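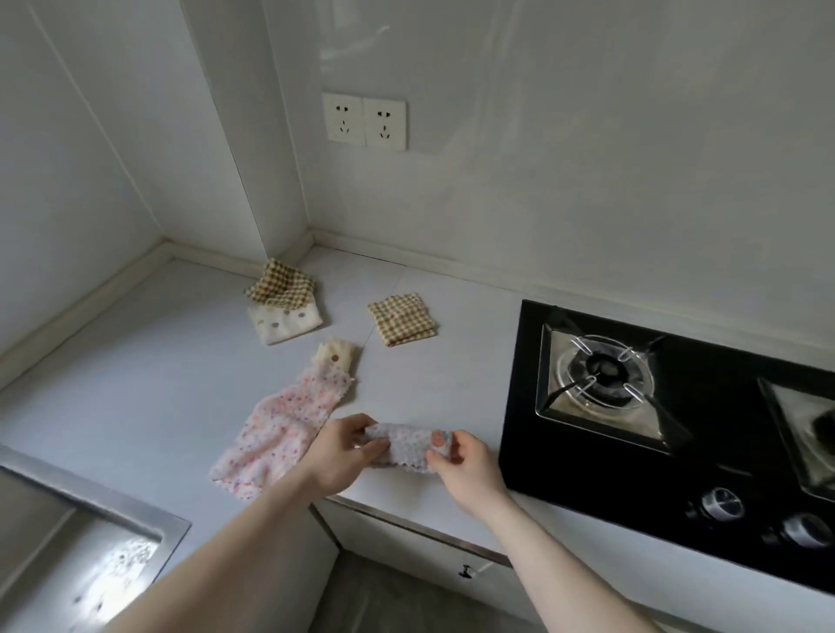 Brindness Allotment Association
Minutes of the meeting held on 9/25/20 at 7 pm, by video call

Chair: Gladys Mabula
Minutes: Radosław Zieliński
Apologies: Mr Iordache

1. Minutes of the last meeting
Agreed as correct. The word "hedge" in item 4 should read "ledge".

2. Water
The leak by the Winby Lane gate was mended in June. The bill for the quarter came to £474. Gladys has written to the water company to ask for an allowance for the leak and will chase them if there is no reply. The troughs will be turned off at the end of October as usual. Plot holders on the top path asked for one tap to be left on – not agreed, as the pipe there froze last winter.

3. Money
The balance stands at £1,814. Rents are still owed on two plots. Radosław to send a second letter to both. It was agreed to keep £1,000 back for the fence and not to spend it on anything else before spring.

4. Fence
Two quotes received for the side next to the playing field. The cheaper one does not include taking the old posts away. Radosław to ask for a new price with this added and to send it round by email.

5. Bonfires
A neighbour on Winby Lane has complained about smoke on washing days. Members are reminded that fires are allowed after dusk only, and that painted wood must not be burnt.

6. Seed order
The list closes at the end of next month. Onion sets and broad beans can be added. Seed potatoes will be ordered separately – names to Gladys.

7. Any other business
The padlock on the shed is stiff. Gladys has oil and will see to it.
The wheelbarrow with the green handles is missing. Please look behind your sheds.

The meeting closed at 8.10 pm. Next meeting to be arranged by email.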